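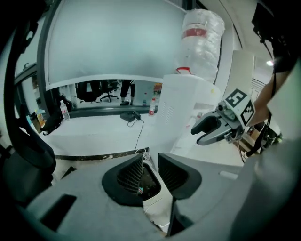 Fairweather

6 min read

Tire pressure sensors: frequently asked questions

These are the questions our counter and phone staff get most often about tire pressure monitoring systems (TPMS) and about the replacement sensors we sell under the Vatgate name. If your question is about a complete wheel and tire package, see the order sheet that came with it.

What does the warning light mean?

A steady light in the shape of a tire cross-section with an exclamation point means at least one tire is well below the pressure the carmaker recommends. Check all the tires with a gauge, including the spare if your spare has a sensor. Some full-size spares do, and people often miss them.

A light that flashes for a minute or so after you start the car and then stays on is a system fault. The car has lost contact with a sensor, or the receiver has a problem. Adding air will not clear it.

What is the difference between direct and indirect systems?

A direct system has a sensor inside each wheel, usually attached to the valve stem. It measures the pressure and sends the reading by radio. An indirect system has no pressure sensors. It uses the wheel speed signals from the antilock brakes and looks for a wheel that is turning faster than the others, as an underinflated tire has a slightly smaller rolling radius.

Vatgate sensors only fit direct systems. If your car shows a pressure number for each wheel on the dash, it has a direct system. If it only shows a light, it could be either one. The owner's manual will say, or we can look it up from the VIN.

How long do the batteries last?

Most original sensors last somewhere between five and ten years. It depends mainly on how much the car is driven, because the sensors go to sleep when parked. The battery is sealed into the housing with potting compound and can't be changed. When it dies, the whole sensor is replaced.

Should I replace one sensor or all of them?

If the car is fairly new and a sensor was damaged by a pothole or a tire machine, replace that one. If the first battery has died on a set that came with the car, the others are the same age and will probably follow. Many customers do all four at the next tire change to avoid paying for the mounting labor twice. It is your choice and the system works fine with a mix, provided every sensor is on the correct frequency and protocol.

Which frequency do I need, 315 or 433 MHz?

It depends on the make, model and year. Several carmakers switched partway through a model run, so two cars that look the same can need different sensors. The Vatgate universal sensor covers both and is set with a programming tool before installation. Vatgate fixed sensors cover one only, and the frequency is printed on the bag label.

What is the Onau tool, and do I need one?

Onau is our handheld programmer. It writes the vehicle protocol to a blank universal sensor, reads the ID, pressure and battery state of a sensor that is already mounted, and on some cars it can send new IDs to the vehicle through the diagnostic port.

If you buy your sensors from us preprogrammed, you don't need it. Give us the VIN when you order. If you do your own tire work on several vehicles, it will save you some waiting.

The Onau does not work with Premel sensors made before the label changed from blue to white. Those have to go through the older Premel programmer, which we no longer sell but still service.

What is cloning?

Cloning copies the ID of the old sensor to the new one. The car sees the same ID as before and no relearn is needed. The old sensor has to be alive enough to be read, or you need the ID written down from the housing. Cloning is also handy for a set of winter wheels, but don't keep both sets near the car at once. With two sensors sending the same ID, the readings will jump around.

How do I do a relearn?

There are three kinds, and the car decides which one applies.

Automatic: set the pressures, let the car sit for 18 minutes, then drive. Most of these cars want a steady speed above 18 mph before they start listening. Plan on a drive of at least ten minutes without long stops. If the light is still on afterward, park and start over.

Stationary: put the car into learn mode from the dash menu or with the ignition key sequence, then trigger each sensor with a tool. The order is usually left front, right front, right rear, left rear. The horn or lights confirm each one.

Diagnostic port: the IDs are written directly into the control module with a tool plugged in under the dash. You can't do this one without the tool.

The Onau will display the right procedure when you pick the vehicle.

Why does my light come on during the first cold morning of the fall?

Tire pressure drops by about one psi for every ten degrees Fahrenheit. A tire that was a little low in September can fall below the warning threshold by October. The light may go off again after a few miles as the tires warm up. The tires are still low. Set them cold, before driving, to the number on the driver's door placard.

The number on the tire sidewalk side is a maximum for the tire and shouldn't be used as a target.

Can I use tire sealant?

Some sealants clog the small pressure port on the sensor. If you have used one, tell the shop before they take the tire off. The sensor can sometimes be cleaned, but we don't cover clogged sensors under warranty.

Rubber or metal valve stem?

Both versions of the Vatgate sensor use the same electronics. Rubber snap-in stems are cheaper and don't corrode. Metal clamp-in stems are the better pick for sustained high speeds and for some aftermarket wheels. Don't put a plain brass cap on an aluminum stem. They seize together, and the stem often breaks when someone tries to get the cap off.

Service kits (seal, nut, valve core and cap) should be replaced each time the tire is dismounted. Tighten the nut with a torque tool to the value on the kit bag.

Will the sensors work with aftermarket wheels?

Usually. The problem cases are wheels with a steep drop next to the valve hole, where the sensor body hits the barrel, and wheels with a very thick section at the hole, where the stem is too short. Our fit list covers more than 11 wheel brands. If yours isn't on it, send us the wheel part number before you mount anything.

Is it legal to drive with the light on?

Rules differ by state, and some inspection programs check the light while others don't. Ask your local inspection station. A repair shop generally may not disable a working system, so please don't ask us to.

What is the warranty?

Vatgate sensors are covered for 24 months from the date of purchase. Keep your receipt. The warranty covers electronic failure and early battery failure. It doesn't cover breakage during mounting, corrosion from road salt or damage from driving on a flat. Labor is not included.

Can I return a sensor that has been programmed?

Yes, if it hasn't been mounted. Universal sensors can be rewritten. Once a sensor has been inside a tire, it is a warranty matter only.

This site uses cookies to remember your vehicle and to count visits. Accept all | Manage settings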